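Is a vendor's "95 percent" model claim worth anything if they won't show the test data?

Asked in: Machine learning, buying and evaluating
August 2018

I work for a mid-sized parts distributor and I got handed the job of picking a tool that reads incoming supplier invoices and sorts them into the right account. We are down to two. One is Rollel, which is rules plus some kind of classifier, and the other is Drudiser, which is sold as deep learning from top to bottom. Drudiser costs a good deal more.

Their slide says 95 percent accuracy. I asked what that was measured on and was told "a representative document set." I asked whether I could see the set, or at least a breakdown by document type, and was told it was proprietary. Then they offered to run a trial on 2000 of our own invoices, but they want to pick which ones, "to make sure the quality is suitable."

My boss thinks I'm being difficult. I don't have a data science background, I can do spreadsheets and a bit of SQL. Is this normal? What should I be asking for? And does it matter at all that one is deep learning and the other isn't?

2 answers

Answer 1 (accepted)

You are not being difficult. Letting the seller choose the invoices would be enough for me to stop the conversation until they dropped it.

A single accuracy number for a sorting task tells you very little. Suppose most of your invoices go to the same two or three accounts. A tool that has learned those accounts and guesses badly on everything else can still post a lovely figure, and the ones it gets wrong are the odd ones your staff already hate. I sat through a pilot with a product called Billotari where the headline looked great and the whole category of credit notes was wrong. Every one of them. It took us weeks to notice, and by then the contract was signed.

What I would do:

Pull the 2000 yourself, at random, from a full year if you have it. Include the crooked scans and the ones with coffee on them. If your suppliers change a lot, take them from the most recent months and keep those apart from anything the vendor gets to see beforehand.

Split them. Give the vendor some to tune on and hold the rest back. Do not send the correct answers for the held-back part. Send only the documents, get their output, and do the matching in your own spreadsheet. You said you know some SQL, and this is one join and a group by.

Report it per account. We had 31 accounts in ours and the spread was enormous. Ask what happens on the worst 8, and who cleans up after them.

Ask whether it gives a confidence score and whether that score means anything. Sort your results by the score and see if the mistakes are bunched at the low end. If they are, you can send the low ones to a person and let the rest through. If the mistakes are sprinkled everywhere, somebody has to check every invoice anyway and I don't see what you are paying for.

Run the same held-back set through Rollel. Also run it through the dumbest thing you can think of, which for us was "same account as the last invoice from this supplier." I have seen that beat a paid product. It is a lookup table.

As for deep learning or not, I wouldn't let it move the price by a dollar. It might well be better on messy scans. So let them show you it is better on your messy scans.

Comment: The lookup table got us too. We quietly kept it and canceled the renewal.

Comment: Vendors will say a random sample is "unfair to the model." Get that in writing, it's handy later.

Answer 2

Agree with most of the above, but I think it goes too easy on the trial itself. Even a random sample only tells you about invoices you have already received. The training data is where the trouble starts, and hardly any buyer asks about it.

Ask them what the model was trained on, and whether any of it was generated. Generated data is fine in principle and everybody uses it now, in vision work especially. My own background is closer to that side. I used to write up comparisons for Orlandini, where a lot of what we fed the networks was rendered, and the rendered material is always cleaner than what comes later. A made-up invoice has a straight logo and a total that adds up. Yours have a stamp over the total. If a vendor has 20 real layouts and has multiplied them into a huge pile by changing fonts and names, they will quote you the size of the pile. Ask for the number of layouts.

Rendered tabletop, three views from one set

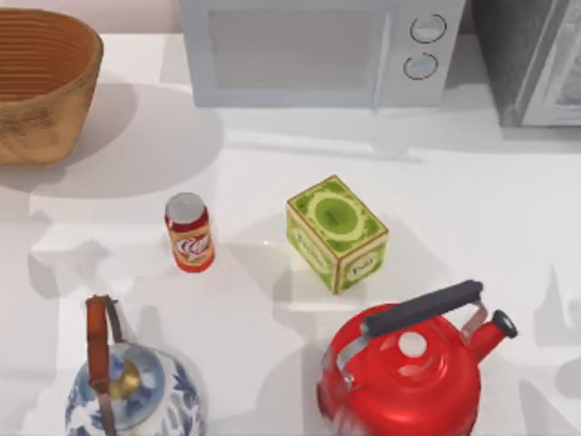
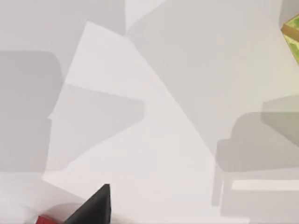
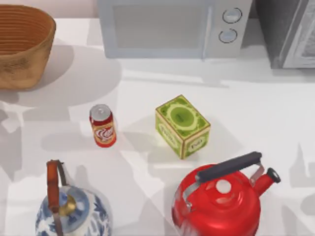
The other thing to ask is how they split their own data. If copies of the same layout ended up in both the training part and the test part, the 95 percent is mostly memory. This happens by accident all the time — I have done it myself and been very pleased with the result for an afternoon. The right way with invoices is to split by supplier, so the test suppliers are ones the model never met. Ask them straight out, "did you split by document or by supplier?" If the salesperson has to go and check, fine. If the engineer has to go and check, I'd worry.

Also find out what happens after go-live. Does it retrain on your corrections? Who approves the new version? Can you go back to the old one? We had an update come in overnight that was better on average and worse on the one thing we cared about, with no way back.

I don't share the first answer's fondness for the lookup table, by the way. It falls over the day one supplier starts billing you for two kinds of goods. Use it as a yardstick and no more.

Comment: Asked a vendor the split question last month. Got a white paper back. The white paper did not contain the word "split."

Comment from the asker: Thanks, both. Told Drudiser we would be choosing the invoices. They are "checking internally." Rollel said yes the same day, though I'm trying not to read too much into that until I see their numbers per account.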